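10/06/2020 – knob box, sim side

Martim wants to order the arm for the shared bench on the strength of the simulation. I'm not there yet. The model has a white arm bolted near the far edge of the table and the black knob box loose on top, and everyone at Kosus nods at it because it looks tidy. Ours will sit on a bench that rocks when Belmiro planes a board.

Start pose first. I'd asked for the gripper well clear of the box.

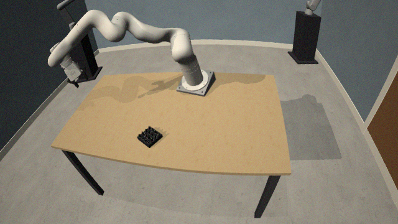 Armindo set the swing speed at 20 percent and thinks we can go to 100 later. Later is fine by me – August, say. He has 500 runs planned. I would swap 290 of them for one afternoon with a real knob and a bit of grit in it.

My other gripe is contact. The fingers are bulky and the knobs sit close together in their grid, so a small error in yaw means pushing the neighbor. Olanrewaju says the friction numbers are guesses. Good to have that in writing.
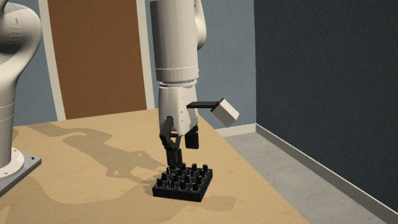

To do before anyone orders

Measure our own knob spacing with calipers.
Ask Olanrewaju where the friction value came from.
Shim the bench. Again.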